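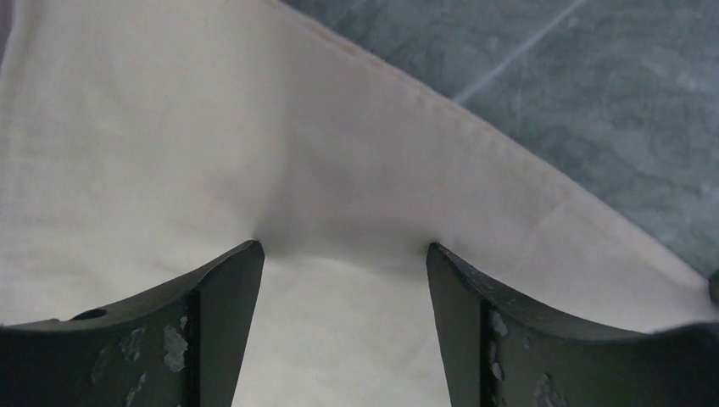 Folding is hard!! I'm putting that first because when I joined the Wisville robotics club I was told we'd be folding cloth all spring, and I laughed, and then I spent all spring folding cloth. Our project was to get the arm to fold a piece of fabric in half, then in half again, without help from any of us, and the whole thing lives or dies on finding an edge. From up above the cloth it's pretty much all off-white with some soft shadows, and then you get that hem running off on the diagonal with the gray-green marbled surface behind it, and that line is what we care about. The gripper fingers are in view down in both corners, scuffs and all. If the hem's between you and the marbling, you've got a chance.

Welcome to our project page, by the way. Lihua Xiao set up the site and then handed me the keys, so you're stuck with me for the captions, which got long. If you only came for the fold, that's the entry called Seventy-one, near the bottom.

Who we were

There were nine of us by the end. Three people on the arm, two on the camera and the software, two on what we called "cloth" (I was cloth), one on the log, and Lihua, who did whatever was on fire. We met after school until they locked up the building at 6:30, and during the last stretch in May they let us stay until 8:00 if somebody's parent sat in the hall. My dad did two of those evenings. He brought a folding chair and a thermos and asked me on the drive home why we didn't just use a clothespin.

What "cloth" means

My job title sounds fake, I know. Here's what I did for a semester: put the fabric down, mess it up, write down how I messed it up, step back, say "clear," and wait. Then do it again. You'd think messing up a piece of fabric takes no skill, but if you do it the same way every time the arm gets very good at one mess and hopeless at all the others. We found this out in week three, when I was out sick and Theo from the arm team filled in. He tosses it like he's making a bed. I drop it like I'm putting a cat down. The arm had only ever met my kind of mess and it grabbed air eleven times in a row.

So after that we had a list of ways to put it down. Toss, drop, drag, crumple and release, corner under, and one called "Theo" that's hard to describe.

The gripper

We bought a used Trutix gripper with the money from the bake sale and the other bake sale. Two fingers, open and close, that's the whole menu. I love it. The first week we drove it straight down into the table so many times that our advisor made us a laminated card that said CHECK THE Z and taped it to the laptop lid. It's still there, and I'm pretty sure it'll be there when I graduate.

The thing with two plain fingers is that fabric doesn't want to be picked up by them. You come down on flat cloth, close, and the fingers slide over the top and meet each other and the cloth hasn't moved. You need something standing up to pinch — a ridge, a fold, a wavy bit of hem. We tried pushing the fingers in a little before closing so the cloth would bunch up between them. Too little push and you get nothing. Too much and you get CHECK THE Z.

Our number ended up being four millimeters. It took us a month to get that number and I'm giving it to you for free.

The camera

Lihua's department, mostly. Having the camera ride along near the gripper means you see what the fingers see, which is great up until the last little bit, when you're so close that everything goes soft and you're steering by shadows. I had real trouble reading those pictures when I started. I'd say "that's a fold" and Lihua would say "that's a shadow" and we'd lift the cloth and she'd be right. I got better! By April I was right more than half the time, and I could usually tell a fold from a shadow by whether there was a light ridge riding along the side of it.

We trained our edge finder on pictures we labeled by hand, 608 of them, which we split up as homework. You draw a line where you think the edge is, and you save, and you do the next one. I did mine in front of a baking show. Camera team went through everybody's and sent some back with comments, and I'm not going to say whose came back the most, but his toss is named after him.

A bright pale strip against something dark is the easiest kind to label. Two layers of the same cloth on top of each other is the worst, and we argued for one entire meeting over whether to label the top layer, the bottom layer, or both. (Top. I voted both.)

The week nothing worked

Week six. I don't have much to say in favor of week six. The arm had been doing fine, first fold most of the time and second fold now and then, and then it started reaching a couple of fingers' width to the right of everything. We recalibrated. We recalibrated again. We rolled back to the old code, and it still did it. Lihua sat on the floor with the printout of the mount drawing for an hour, and then got up and wiggled the camera bracket with one finger and it moved. Loose screw! We put a drop of thread locker on it and there's a paint line across the screw head now so you can see at a glance if it's turned.

I'd like to tell you we check the paint line before every session. We check it when things get weird.

Practice day

A couple of weeks before the competition we hauled the whole setup to the cafeteria for a practice day, so we'd know how long it takes to pack and unpack. It takes forever. It takes even longer if you leave the emergency stop button in the lab, which we did, and no, we did not run without it. Somebody's little brother ran back for it and got paid in chips.

Cafeteria light is very different from lab light and the cloth came out way more yellow to the camera, so the edge finder got nervous and started finding edges that weren't there. Camera team fixed it by making fake versions of our labeled pictures with the colors pushed around, warmer, cooler, darker, and retraining overnight. It was the best thing we did all year and it came from forgetting that lunchrooms have windows.

Damasceno

The Damasceno Student Challenge is held in the Brollard gym, and if you haven't been, imagine a science fair where everybody's project is beeping. You get a table, one outlet, and 10 minutes per round. There's a soft goods category, which is us, and it's small. The other teams had socks, a pillowcase, and (my favorite) a team doing paper napkins who had the sweetest little suction cup and were having a terrible day with the air conditioning.

A judge puts the cloth down, so you don't get to pick the mess. Our judge was a dropper, thank goodness. First round we got the first fold clean and then the arm picked up both layers at one corner and kind of presented the whole thing to the audience, like a waiter. People clapped. We got partial credit.

Second round, same judge, she scrunched it. I could feel Theo being smug behind me because we had trained on scrunched, thanks to him. Arm went in, pushed, closed, lifted, and it had it. Dragged it flat, backed off, found the hem, folded. Found it again, folded. The last corner stuck out a bit, maybe a thumb's worth, and I've decided I don't care.

Seventy-one

Okay so this is the bit everybody asks about. The score is how much of the folded shape covers the perfect folded shape, as a percent, plus or minus some time stuff I still don't fully get. We scored 71 in the second round. The winners (pillowcase, and they deserved it, their arm was so smooth) were well above us. We came in third and got a plaque that says "Soft Goods" on it, and my grandmother thinks I won something for baking.

I was hoping for more and I'll admit I was a little quiet on the bus. Then Lihua passed the laptop back with the log from our very first session on it. The notes column said "touched cloth" with an exclamation point, because that had been the good run that day.

Things we'd do differently

Start labeling in the first month. We waited until the arm was working, and then the arm team had to sit on their hands while the rest of us drew lines.

Write the date on everything. I have a folder of runs called "good," "good2," and "good real" and I couldn't tell you which came first.

Change who does cloth every week. I'd have been sad about it, but the arm would have been better off.

Buy spare finger pads before you need them and keep them somewhere that is not Theo's backpack.

Next year

We're voting in the fall. Half of us want to stay with cloth and try a T-shirt, which has sleeves and a neck hole and might end us. The other half want to do something with rigid parts so they can feel good about themselves for a while. I'm on team T-shirt. Lihua's a senior and won't get a vote, but she's left us four pages of notes on the camera mount, and there's a drawing of the screw.

If you're at Wisville and want to join, you don't need to know how to code. I couldn't when I started, and I can now, sort of — I wrote the script that picks which mess is next. Come by the lab after last period and bring a snack that doesn't leave crumbs on the table, the camera finds them.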